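Tristen Wall Color Notes
A small data set of gray interior paints, described in plain words

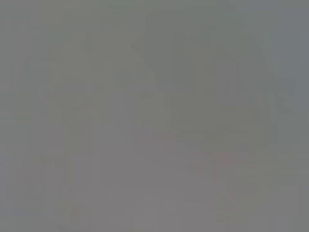
Tristen is a collection of written notes on gray paints as they look on an indoor wall, made for people who have to pick one and live with it. Paint makers publish a color code for every can, but the code says little about the cast a gray takes on in a room. A neutral gray can lean mauve across its lower half and greenish to bluish higher up, as it does here, and both casts are slight enough that many people would just write down "gray." The notes ask for the cast first and the lightness second.

What is in the set
There are 200 notes in one file, notes.csv. Each row is one observation of one painted wall. The walls are spread over 22 rooms, all of them in homes or small offices. A second file, rooms.csv, gives the window direction, the ceiling height and the type of floor for each room. The two files are joined on room_id.

Columns in notes.csv
room_id – matches rooms.csv
paint_line – Hesis, Luik or Bristar
finish – flat, eggshell or satin
light – daylight, overcast, lamp or mixed
cast_upper – one word from the list below
cast_lower – one word from the list below
lightness – 1 (darkest) to 8 (lightest)
remark – free text, may be blank

Cast words
neutral, warm, cool, mauve, green, blue, brown, yellow. Two words may be joined with a slash, with the stronger one first. Older rows sometimes have the order reversed. We fixed the ones we could check against the paper sheets.

How the notes were made
Barış Güneş wrote the first version of the form and filled in most of the Luik and Hesis rows. Aparecida Rangel added the Bristar rows in December, along with all the lamp observations. Each wall was looked at from the middle of the room, with no color card in hand. Lightness was judged against a printed strip kept at the same spot on every visit.

Known problems
The remark column is blank in 61 rows. Satin is thin on the ground and only appears under Bristar. North rooms outnumber south rooms, so the cool words are probably too common. Lightness values from two different people should not be compared closely – the strip was reprinted once and the new one is a little paler.

Use
Free to copy and change for any purpose. Please keep the room_id values as they are if you pass the files on. Corrections are welcome, and a correction to a single row is fine.

Last change: 22 April 2024, spelling of "eggshell" made the same throughout.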